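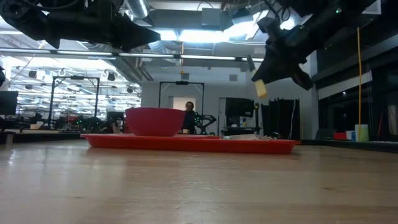

Red bowl and tray on a wooden table.

Sabbagh Language Institute — Evening Program
Sun 15 August

1/ Registration for the fall evening courses in Arabic and French is now open. Classes begin in the second week of September at our Tornov Street building.

2/ Each course runs for 11 weeks, with two sessions per week. Groups are limited to 7 students at every level, from beginner to advanced.

3/ New students must take a short placement interview before enrolling. Interviews last 15 minutes and may be held in person or by telephone. Returning students move up on their teacher's recommendation.

4/ The Salon, our weekly conversation hour, will meet in Room 301. It is open to all enrolled students at no extra charge. Beginners are welcome to attend and listen.

5/ Course books are included in the tuition fee. Dictionaries are not. The front desk keeps three loan copies for each language — please sign them out.

6/ Applications for the Fundow tuition grant are accepted until the first day of class. Applicants should attach proof of income and a one-page letter in English.

7/ Students who need to change level may do so during the first two weeks, provided a place is open. Requests go to the front desk in writing.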